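I'd been meaning to sit down with the owner of Firkine Walking Holidays ever since I came home from one of their trips with a sunburnt neck and a strong urge to go straight back. She doesn't like her name being used ("put the firm's name, the firm has the phone number"), so I'll leave it at that. We met at a café near the bus station and she'd ordered for both of us before I got my coat off.

Firkine does one thing, really: a week on foot through the Latia valley, village to village, with your bags going ahead by van. There are 7 nights and 6 days of walking, and she is very firm that the first night doesn't count. "You arrive, you eat soup, you go to bed. I've had people turn up at nine in the evening wanting a guided tour. Of what? It's dark!"

I asked how it started. She used to book coach tours, the big sort with two capitals in a day, and she got sick of watching people sleep through the nice bits. "They'd wake up in the car park. We'd drive past the most beautiful river and I'd be on the microphone telling the backs of seats about it." So she went out to Latia one July, on her own, walked from the railway halt at Vornitz up to the monastery, got a dreadful blister and decided to stay another fortnight.

The route has hardly changed. You begin at Vornitz, which has a covered market and a very good baker, then follow the river for two days before the path climbs. The third day is the hard one. I'd been warned, and I still sat down on a wall halfway up and ate all my lunch at half past ten. She laughed a lot when I told her that. "Everybody sits on that wall. I should charge rent."

What does she tell people to bring? Less, mostly! She's had guests with hairdryers, a full-size pillow, and once a folding chair. Her own list is short: boots you've already worn, a waterproof, a hat, two pairs of trousers and enough T-shirts that you can wash one and wear one. "Cotton is fine in the evening. On the hill it's a misery, it hangs on to the sweat. But people love their old T-shirts and I've stopped arguing." 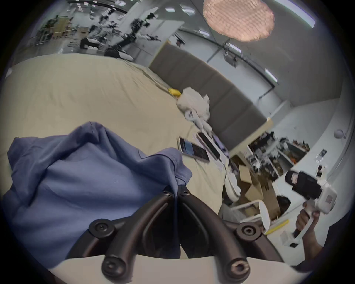
Her van driver takes a harder line on luggage, and told me over the phone that evening that one bag each means one bag each, and that a carrier bag tied to the handle is a second bag. He'd also like guests to stop locking their cases to each other. I didn't know this was something people did, but he sounded tired of it.

We got on to money, which she brought up before I could. The week is £479 with the rooms, breakfasts, bag transfers and all but two of the dinners. Flights are your own affair. There's a deposit of £100 and she'll move it to another date if you give her a month's notice. I said it seemed cheap and she pulled a face. "It's cheap if you're used to hotels with a spa. You're getting a clean room over somebody's shop, and a cockerel."

The cockerel is real, by the way. He lives behind the Nasution guesthouse, where you stop on the fourth night, and I can still hear him. The dinner there was the best of the trip, though: bean stew, flat bread, plum something in a jug. I asked for the recipe for the plum something and she said she'd been asking for years.

She's adding an easier version for people who'd like the valley without the big climb. It takes the lower path on day three, and you get a lift for the last stretch. I wondered whether regulars would be sniffy about it. "Let them be sniffy. They can go over the top and be sniffy up there, there's plenty of room."

And would she ever go back to coaches? She finished my cake while she thought about it. "For the microphone, maybe. I do miss the microphone."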